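Workshop Tips: Before You Buy a Gripper for a Small Arm

Every gripper I have tried was supposed to be "universal." I've been through enough of them on my own bench to stop believing that word. If you're shopping, here is what I'd do.

Ignore the demo video. The Pesier clips show it picking up an egg. Fine, but how many eggs did they go through? Pick the dullest thing you own and try that 22 times in a row, and write down every miss. My Pesier looked great for the first few and then started dropping a marker pen.

Don't pay extra for "adaptive" fingers until you've tried plain ones with a strip of rubber band glued on. Eilif Wallin swears by the Coutinho set. I borrowed his and couldn't tell the difference on anything except a sponge.

Cloth is the real test. Hard blocks flatter a bad gripper. Roll up a washcloth, lay it on its side and go at it from straight above, then from an angle. Soft fingers are meant to shine at this, and I'm still not sold.
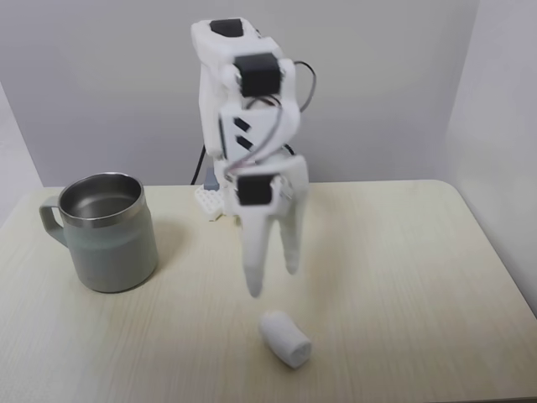
Check the cable before you blame the fingers. If a wire pulls tight when the wrist turns, your aim will drift and you'll waste an evening on settings that were never wrong. Leave slack and tape it at the joint, not past it.

Same goes for controllers. The Prandis board costs $40 more than the one I had, and the arm shook just as much until I screwed the base down. Screw the base down first.

Keep drinks off the table. I don't always.

Hsiu-ying Wu wrote in to say a slower closing speed fixed her slipping problem. Could be. I'm trying it Tuesday with the same washcloth.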